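三、早期程序员的口述史：被文档遗漏的那一段

在进入访谈材料之前，我们想先花一点篇幅说说这一节的来历。计算史的写法，长期以来偏爱机器本身：型号、存储容量、交付年份，这些东西留得下来，也查得到。至于那些把纸上的算法一行一行改写成机器能够接受的指令的人，往往只在致谢的末尾出现，有时连姓氏都拼错了。我们最初也没有打算专门处理这个问题。课题申请书里写的是“中小型机构的程序库沿革”，听起来相当枯燥，直到我们在帕朱（Paju）计算站的旧目录里翻到一批没有署名的子程序说明，才慢慢觉得，应当先把写说明的人找出来。

帕朱计算站当年为周边几家工厂和一所测绘学校代做计算，规模不大，留下的材料却意外地完整。目录中有21份子程序说明，用词讲究，注释写得像给晚辈的信一样耐心。例如在一份插值程序的说明里，作者先讲了公式，又讲了公式在什么时候会骗人，最后还补上一句：“若结果看上去太漂亮，请从头再查一遍纸带。”这样的句子在正式手册里是见不到的。我们读到它时都很喜欢，后来在小组里几乎成了口头禅。

为了弄清作者身份，我们前后联系了20位曾在该站工作或实习过的人，愿意接受长谈的有11位。访谈由柳德米拉·米哈伊柳克（Liudmyla Mykhailiuk）和瓦休迪·索帕库阿（Wahyudi Sopacua）主持，转写和校对由雅罗斯拉夫·罗曼纽克（Yaroslav Romaniuk）承担。每次谈话都尽量安排在受访者方便的时候，多数是星期六上午，喝着茶，慢慢聊。我们事先准备了提纲，可是真正有价值的内容，常常出现在提纲问完以后，受访者一边穿外套一边想起来的那几分钟里。所以从第三次访谈起，录音一律保留到客人离开为止（当然事先征得了同意）。

3.1 “抄写”与“编写”的界限

受访者谈得最多的，是当时岗位名称带来的误会。站里的人员表上只有“计算员”和“操作员”两类，并没有“程序员”这个称呼。数学组的先生们把算法写在方格纸上交下来，计算员负责“抄成代码”。按照表面的意思，这是一项誊写工作。可是凡是亲手写过机器指令的读者大概都会同意，从一个求和号到一段能够跑完的循环，中间隔着许多需要判断的事情：中间结果放在哪里，溢出怎么处理，哪几步可以合并，哪几步绝对不能合并。

一位受访者回忆，她拿到的方格纸上常常只有半页推导，交回去的代码却有十几页。数学组的人收到后会说“抄得很好”。她讲这件事时是笑着的，并没有埋怨的意思，可她也告诉我们，她在家里一直保存着自己的草稿本，封面上写的是“我的程序”。我们认为，这个写在封面上的词，比人员表更能说明当时实际的分工。

伊德里斯·休斯（Idris Hughes）据此对21份说明做了逐份比对，把方格纸原稿（凡能找到的）与最终代码并排放在一起，标出哪些决定来自原稿，哪些决定是在编码过程中才作出的。这件事做起来很慢。原稿有的缺页，有的用铅笔改过好几遍，还有一份的背面记着食堂的菜单。比对的细则和分歧的处理办法，小组在会上反复讨论过好几轮，最后形成的标注规则见附录二。 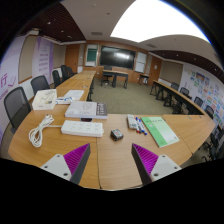
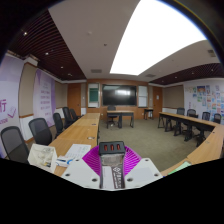 图3　会议室，两幅

标注规则里争论最久的一条，是“沿用”应当怎么算。早期的子程序彼此借用得很厉害，一段开平方的代码可能在许多程序里反复出现，有时改了一个地址，有时连地址都没有改。如果把每一次沿用都算作新的决定，编码者的贡献就会被夸大；如果一概不算，又会把挑选和改装的功夫抹掉。我们最后采取了一个折中的办法：只有当沿用的代码在新程序中改变了精度、范围或者出错时的处理方式，才记为一次独立的决定。库赛·马哈斯内（Qusai Mahasneh）对这个办法有所保留，他觉得懂得在什么地方不去改动，本身也是一种本事。我们同意他的看法，只是没能想出可靠的标注方法，只好在这里如实写出来，留给以后的研究者。

3.2 署名的去向

比对工作给出了一些线索，访谈又补上了另外一些。我们发现，说明书没有署名，并不全是疏忽。站里曾有一段时间允许编写者在页脚签缩写，后来为了与杜西克斯（Dusix）程序库交换资料，统一改用编号，缩写就在重新打印时被去掉了。负责打印的那位女士至今还记得这件事，因为她自己的缩写也在其中。她说当时没有多想，只觉得新版面整齐了许多，直到某年七月整理旧柜子，看见第一版的页脚，才愣了好一会儿。

借助她保存的3张旧校样，再加上字迹、用语习惯和几位同事的相互印证，我们为其中多数说明找到了可以成立的作者归属。前面提到的那位爱提醒人“再查一遍纸带”的作者，出现在不止一份说明里。她后来离开计算站，去了莫斯滕利（Mostenley）的一所中学教数学，教了很多年。据她从前的学生说，作业本上也常有类似的批语。

需要说明的是，口述材料有它自己的脾气。时间隔得久了，先后顺序容易颠倒，两件相似的事也会慢慢长成一件。我们处理的原则是：凡涉及作者归属的判断，至少要有一项书面证据；凡只有口述支持的，在表中另行标出，正文不作结论。有几处我们私下里其实相当有把握，也照样放在了“待定”一栏。受访者对此都很体谅，有一位还反过来安慰我们，说当年调程序也是这样，明知道错在哪里，还是得等机器再跑一遍才能落笔。

3.3 与已有研究的关系

关于早期编程劳动的讨论，多数集中在大型实验室和知名机器上，这很自然，那里的档案整理得早，人也容易找到。小型计算站的情况是否相同，还很难一概而论。帕朱的材料提示，规模小的地方分工反而更含混，一个人上午打孔，下午改算法，晚上值班守机器，岗位名称与实际工作之间的距离也就更大。马德蒙特（Mudermont）的一处类似机构也存有一批程序说明，我们只来得及做了初步浏览，其中页脚缩写保留得相当完整，很适合拿来对照。下一节先讨论帕朱说明书中的注释文体，马德蒙特的材料留待第五节一并处理。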